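Notes for the Keker tenants' evening, 25/07/2025
Speaker: Palesa Molefe. Keep it to 14 minutes, questions after.

**Opening**

Thank Precious for the room. Tonight is about household water use and what the shared meter tells us. Start with the kitchen, as most people guess wrong there.

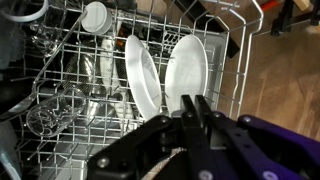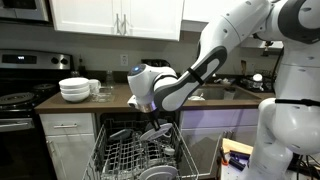
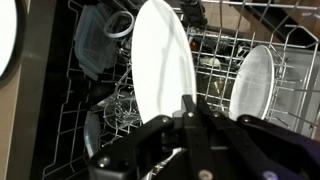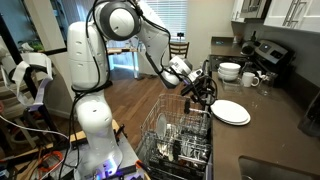
Dishwashers and plates, all four.

**The bill**

Our building used 790 cubic meters last quarter. Read the number twice, slowly. Ask who has seen their own share on the statement. Expect few hands.

The statement changed in spring and the share moved to page two. Hold up a copy. Josphat has spares by the door.

**Where it goes**

- Toilets first. A leaking flapper runs all night and you may not hear it. Explain the food coloring test: a few drops in the tank, wait, look in the bowl.
- Showers second. Don't lecture. People know how long they take.
- Kitchen is lower than most expect. Scrape plates, skip the rinse under the tap, run full loads.
- Outside taps - mention the one by the bike shed. It has been reported, ticket 1343.

PAUSE. Water. Check the clock.

**What changes in September**

Each apartment gets its own meter. Mofokeng is doing the fitting and needs access to the cupboard under the sink. Clear it the night before. Someone over 18 has to be home.

If asked about cost: the owners pay for the meters, tenants pay for what they use. If asked about the old arrears, pass to Hrefna. Don't answer that one myself.

**Close**

Sign-up sheet for fitting times is on the back table. Ground floor goes first, then up. Mornings fill quickly - say so before people stand up.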